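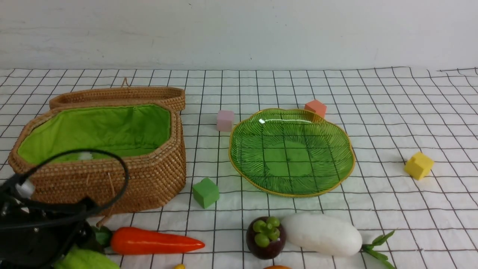 Basket, plate and toy veg, Lomach arm at the left

brackenhill: Got the Lomach kit on trial until August. It's 432 pounds with the gripper. Main job is putting toy food in a basket.

zillo_74: Does it manage round things? My Vister drops them.

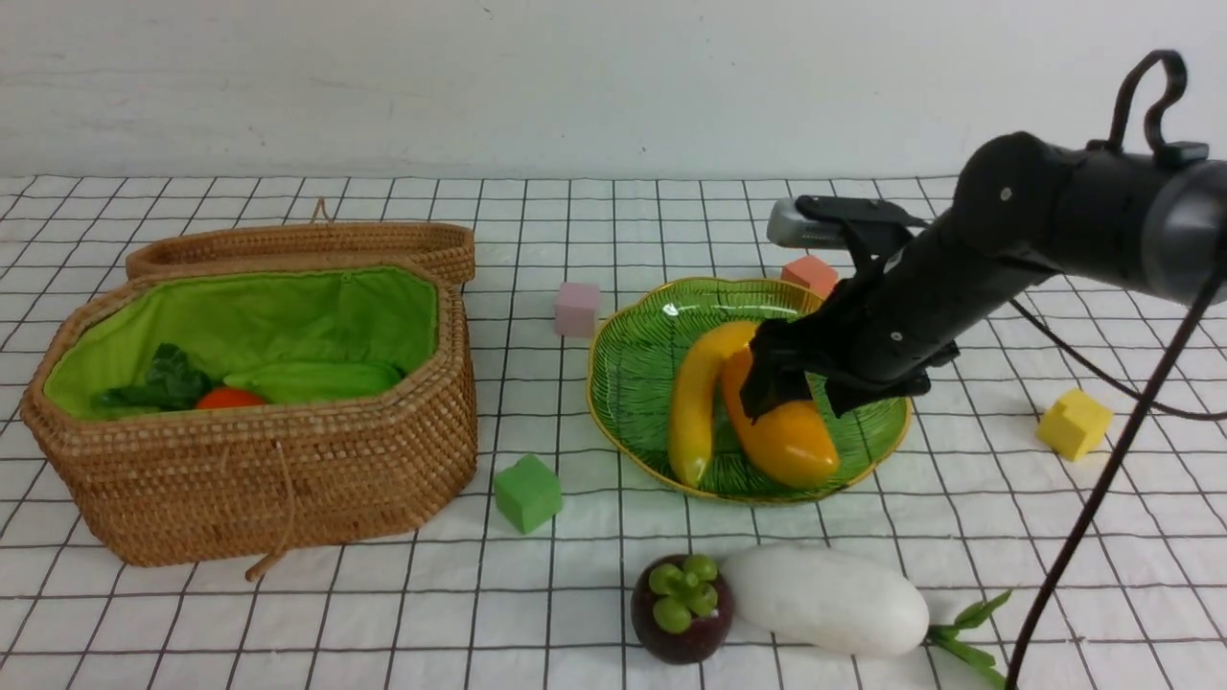

brackenhill: Soft grip helps, but the cable needs better clips - I'd pay extra for those.

tinpot31: Disagree, clips are pennies. Spend it on a better wrist camera.
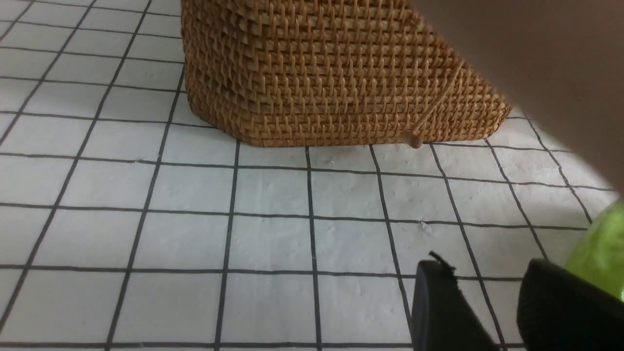

tinpot31: I paid 200 for mine and wouldn't go back.

zillo_74: Too dear for a hobby.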